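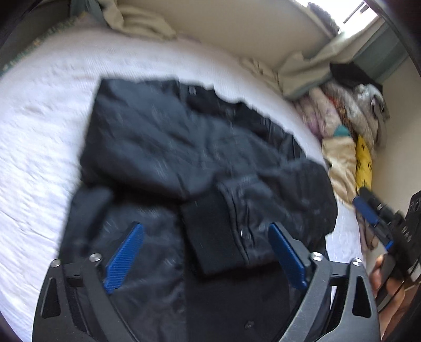 *A black jacket, partly folded. Smooth outer fabrics like this are where most re-proofing questions start.*

## Gear notes: washing and re-proofing shell jackets

The club store took in a lot of outerwear at the end of the season, and the same questions came up at the counter each night. These notes cover shells with a durable water repellent (DWR) finish on the face fabric. They do not apply to waxed cotton or oilskin, which should never go through a machine.

### What wetting out means

A shell has two defences. The membrane or coating on the inner side stops liquid water. The DWR on the outer side makes water bead and run off. When the DWR is worn or dirty, the face fabric soaks up water and goes dark and heavy. The membrane may still be sound, but vapour can no longer get out at a useful rate, so the wearer ends up damp from sweat and reports a leak. Most of the jackets returned to the store as leaking last winter were in this state.

To check, lay the jacket flat and flick clean water over the shoulders, cuffs and hip belt area. Wait two minutes. If the drops still stand up, leave the jacket alone. If they have spread into the fabric, wash it first and repeat the test before buying any proofer. Body oil, sunscreen and campfire smoke all flatten a finish that is otherwise intact.

### Washing

Empty the pockets, close every zip and loosen the drawcords. Run the machine once empty with the detergent drawer pulled out and rinsed, as ordinary laundry powder leaves a residue that attracts water. Use a soap made for technical fabrics and follow the care label for temperature. No fabric softener, no bleach. Set a slow spin and an extra rinse. Two shells per load is the limit in a domestic front loader.

Scrub collars and cuffs by hand beforehand with a soft brush and a little of the same soap. Old adhesive from tape repairs should be left where it is - solvents will lift the seam tape along with it.

### Proofing

The store stocks two products. Clarner is a wash-in and suits unlined shells. Miden is a spray, and is the better choice for anything with a wicking liner, where a wash-in would treat the inside as well. Allow 200 mL of Clarner per jacket. Spray Miden on while the fabric is still wet from the wash, from a hand's width away, and wipe off the excess with a damp cloth after a few minutes. White marks after drying are surplus product and come off with warm water.

Heat sets most finishes. If the label allows tumble drying, give the jacket a low cycle once it is nearly dry. Otherwise, use a warm iron with a tea towel between the plate and the fabric. Keep the iron off logos, reflective trim and zips.

### Storage

Hang shells on a wide hanger in a dry cupboard. A jacket left compressed for months will hold hard creases, and coatings crack along them first. Check the inside of the hood and shoulders each season for flaking or a sour smell. Both indicate that the polyurethane is breaking down, and no proofer will reverse it.

### Repairs and bookings

Small holes can be patched at the store while you wait. Delaminated seams go to Bùi, our repairer, who needs up to 3 weeks at this time of year. All items must be washed before drop-off. Unwashed jackets will be returned at the counter.

The next proofing session is on Sunday in the drying room behind the Flodosport shop. Bring your own jacket and an old towel. To book a place, see Anežka Brabec at the gear desk.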